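Emer household tasks collection
Progress report to the Niluline fund, second period, to the end of March
Prepared by Heriberto Pacheco

1. Where the work stands

The aim in this period was to start gathering laundry examples for the learning system. The earlier kitchen tasks are closed and are not covered again here. We chose to begin with one front-loading washing machine and one basket on the floor in front of it, and to leave other machines until the method had settled.

Each example is one full attempt by an operator guiding the arms, with the head and wrist views recorded together. An example is kept only if all views are complete and the written instruction matches what was done. We now have over 70 kept examples of the laundry tasks. This is fewer than the plan asked for at this point, and the reasons are in section 3. 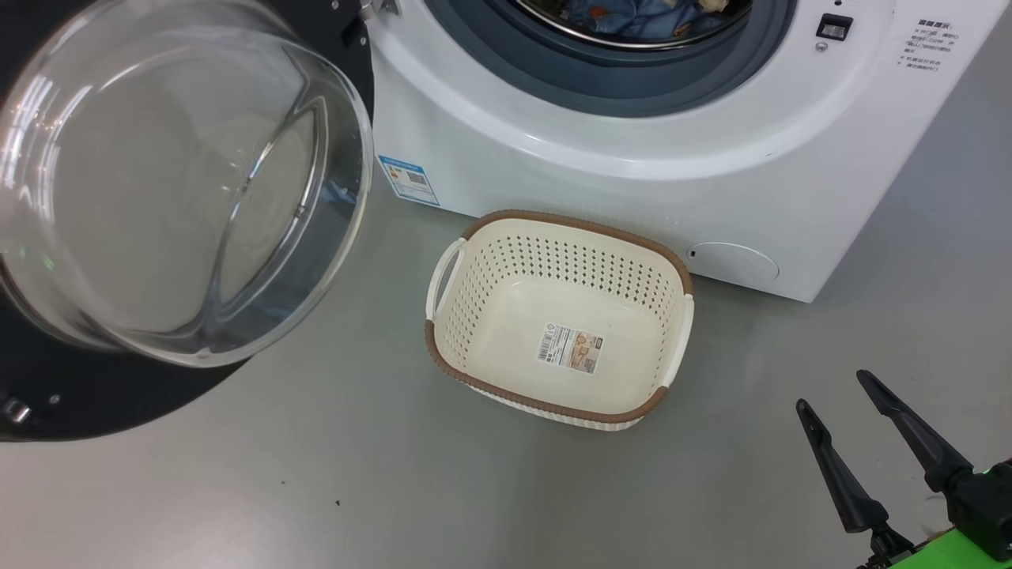

The tasks are divided into 2 groups. The first is unloading: open the door, take the clothes from the drum and put them in the basket. The second is loading, which runs the other way and ends with the door shut. Operators change from one group to the other during a session so that neither group is recorded entirely by one person or in one kind of light.

2. What has been learned about the method

Opening the door is the slowest step for new operators. The grip on the door has to be set before any pull is made, and several early attempts were thrown out at this stage. Abundio Villaseñor rewrote the operator notes and added a practice period before recording begins. The share of rejected attempts has gone down, though we would like another month of work before giving a firm figure.

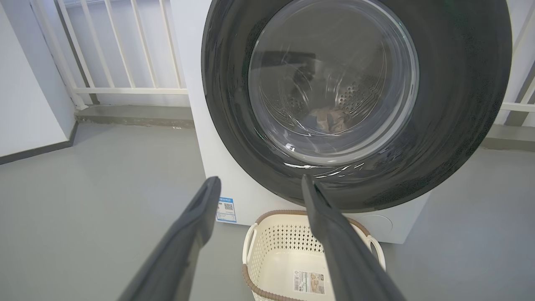

Reflections on door glass are a known difficulty for the learning side. We have not tried to remove them by changing the lighting. The Lekia team, who train on the data, asked for ordinary conditions, and we agree with them. They did ask us to vary where the basket stands, and operators now move it a little between attempts.

Clothes are dropped into place by hand before each attempt and are not folded or arranged. Thin items are the hardest to pick up cleanly. When an operator misses and then recovers, the attempt is kept and marked as a recovery. Lekia regard these as useful and would like more of them.
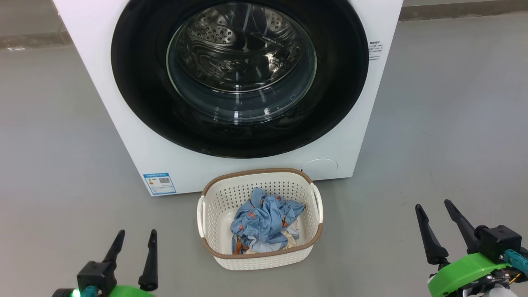

3. Delays and changes to the plan

Two weeks were lost to a fault in the recording software that let the views drift out of step. Rosales supplied a fix and the affected examples were deleted, as they could not be repaired. No extra money is requested for this. The cost was in staff time and has been met from the contingency line.

The written instructions were also too alike. Most said the same thing in the same words. We have gone back over the kept examples and reworded a good part of them, and new ones are now written by the operator straight after the attempt.

4. Next period

Loading is behind unloading and will take most of the sessions until the two are level. After that we intend to add a second basket of a different shape and a wider range of clothes. Checking is still done by Abundio alone, and we plan to train one of the operators to share it.
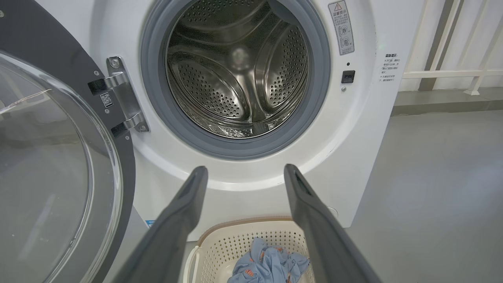 Wrist view with the door open and a patterned blue garment in the basket.

The spending table and the list of rejected attempts are sent separately. We would be grateful for a decision on the second washing machine before the next report, as delivery has to be booked ahead.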